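Subject: Re: [quiltback] Hand-piecing vs machine for the big hexagons?
From: Asabe Wike
To: the quiltback list
Date: Dec 13, 2025

Quyên Cù wrote:

> Hi all, I've been lurking since June and finally have a question. I've
> inherited a paper-pieced hexagon top that my great-aunt started. The
> centers are done, lovely tiny stitches, but there's a big gap down one
> side where she stopped. I have a box of her cut fabric and most of her
> paper templates. Do I finish it by hand to match, or can I get away
> with sewing the rest on the machine? I'm not slow exactly, but I'm not
> fast either, and I'd like to sleep under it before I'm ninety.
>
> Also, do I wash it first? There's a brown line along one fold and I'm
> scared of it.
>
> Quyên

Oh, Quyên, what a thing to inherit! I read your message twice on the bus and nearly missed my stop. Please, please send the list a picture of the fabrics when you get a chance, because I love a box of somebody's cut pieces more than almost anything (you can tell so much about what they were wearing, and what they were tired of wearing).

Hand or machine first. I'm firmly in the hand camp for this one, and I say that as a person who machine-pieces nearly everything else she makes. Hexagons have those set-in corners at every single join, three seams meeting at a point, and on the machine you have to stop a quarter inch short, pivot, shove the bulk out of the way and start again. You can do it. I did a whole baby quilt that way and it came out flat and fine. But it was fussy going, and I don't think I saved much time over whipstitching in front of the television. And your great-aunt's stitches will show, just a little, as tiny nips along the seam line. A machined section next to that looks different even from across the room. The seams sink more and the patches look puffier.

The other thing is that you already have her papers! Half the labor in English paper piecing is cutting the templates and basting, and she has done a good share of it for you. Do measure a few before you trust them, though. Old papers were often cut from whatever was in the house, each one traced from the last, and they can grow. Ryszard Tomaszewski brought a top to our guild a few years back where the hexagons at one end were a good eighth of an inch bigger on a side than the ones at the other, and it had a beautiful gentle flare to it, like a skirt. He left it that way and cut the backing to suit. If yours have wandered, pick the size that matches the edge you're joining to and cut fresh papers from that. Freezer paper is great, or plain cardstock.

For thread I'd go finer than you think. A 60 weight cotton in a soft gray will disappear into nearly anything, and you won't be changing colors every five minutes. I work with short lengths, wrist to elbow, and I still get knots. Milliners needles, size 10 or 11. If your hands get sore, try holding the patches flat side by side and ladder stitching them instead of folding them face to face. I switched over last winter and my thumb has forgiven me. 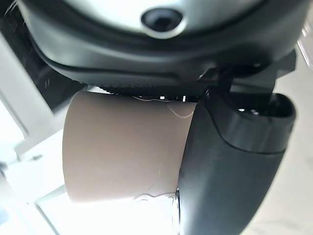

Now, the sleeping-under-it-before-ninety part. I did the sums on my own last hexagon top, which had 3,618 patches in it (one-inch sides, and yes, I was a different person at the end of it). I kept a tally in the back of a notebook, mostly to annoy my sister. What got me through was keeping a kit in a flat tin by the door and doing one flower at a time - seven patches, a center and six around it. A flower is a nice evening. If you only have one side to fill, you might be done much sooner than you fear. Count how many you need before you let it scare you! I'd guess 800 would fill a pretty serious gap on a twin-size top, and that's a winter or two of ordinary evenings.

If you still don't want to do it by hand, there is a middle road that I really like. Square off the finished part by appliquéing her hexagons onto a wide plain border. You keep every stitch she made, the ragged side gets a proper edge, and the border goes on by machine in an afternoon. Damian Nowakowski did one like that with a deep blue border and it was the best thing in the Jenport show that year, if you ask me. He let the hexagons spill over the border unevenly on one side so it looked as if they were still being added. I've been meaning to steal the idea ever since.

About washing. Don't, not yet! An unquilted top has raw edges all over the back and they'll fray and tangle into a bird's nest, and if any papers are still in there you'll have mush. The brown line on the fold is very likely just from being stored folded against wood or cardboard. It may lighten later and it may not. What I'd do now:

- Unfold it and let it lie flat on a spare bed, out of the sun, for a week or so.
- Check the fabric along the brown line by tugging very gently. If it gives or you hear it crackle, it's weak and wants replacing or a bit of backing behind it.
- Test the reds and dark blues with a damp white cloth. Press, don't rub.
- Leave the basting threads and the papers along the open side exactly where they are until the new patches are joined on.

Once it's layered, quilted and bound, you can soak it in a tub of cool water with a mild soap, lifting it out in a sheet so the wet weight doesn't drag on the seams. Szymon Krawczyk wrote up his method for the list a while ago, with the two sheets and the sweater rack, and it's in the archive if you search for "bathtub." I've used it 13 times now and haven't lost a quilt.

One more question back to you: are there any papers with writing on them? People used letters, bills, school exercises, all sorts. If you find some, photograph both sides before you take them out. I pulled a grocery list out of a top once and I still have it pinned over my ironing board (lard, bluing, two lemons).

And if you get to the finishing stage and can't decide on the quilting, I'd keep it very plain, just a line a quarter inch inside each hexagon, or even tied. Thin cotton batting. It'll drape like a dream and the piecing gets to be the star.

I'm so happy you wrote in! Tell us how many patches you need once you've laid it out, and somebody here will surely have a few scraps of the right age to mail you if her box runs short. I have a drawer of old shirtings I'm very willing to part with.

Asabe

Contact the list owner | Messages copyright their authors | Back to top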